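Home Archive Scoring Notes Contact

Reading a bowling card for a club side

June 2, 2022

I keep the averages for a small cricket club, and every June I get the same question from the second eleven: why does a bowler with a worse average sometimes sit above one with a better average in my table? The short answer is that I don't rank on average alone, and haven't for 2 seasons.

A bowling average is runs conceded divided by wickets taken. Over a full county season it settles down well enough. Over a club season it doesn't. Liam Dobson had bowled 87 overs when I last updated the sheet, and a single spell against Skinner's tail moved his average by more than four runs. Three of those wickets were batters ten and eleven and a number nine who had come straight from work. The scorebook gives them the same weight as an opener.

What I use now is a weighted figure. Each wicket is scaled by the batter's average going into the match, with a floor so that a newcomer who has never scored a run still counts for something. The economy rate goes in separately. I tried folding the two together and the result was hard to read and favored anyone who bowled at the start, when the field is up and the ball is hard.

The data comes from our own books and from whatever the other clubs will send. Hikar send everything, neatly. Bitevard send photographs of the page, and the sevens look like ones. In all I have 3217 deliveries typed in with a bowler, a batter and an outcome. I set 2000 as the minimum before I would trust the floor value, and it has barely moved since we passed it.

Sorcha Paterson raised a fair objection after the Plemo match. She bowls the last five overs most weeks, and batters swing at everything by then, so her wickets come cheap and her runs come fast. The weighting handles the first part poorly. A good batter slogging in the final over is easier to get out than the same batter on 20 with plenty of time left. I have started recording the over number for each wicket, and I may split the table into two phases – overs one to thirty, and the rest.

Dropped catches are still left out. I did record them for a few matches, but two scorers will not agree on what a chance is, and the fielder never agrees with either of them.
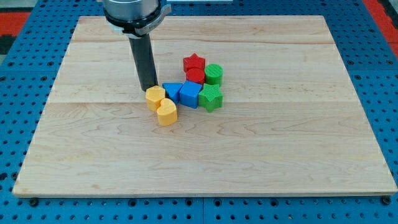
Wides are the other open problem. Our league gives two runs for each and no extra ball except in the last over, which makes our economy rates look worse than those of clubs in the next division. I convert them back to one run before comparing, and leave the printed table as the league has it. The next update goes up once the Hikar return match is typed in.

Contact | © Scoring Notes | Back to top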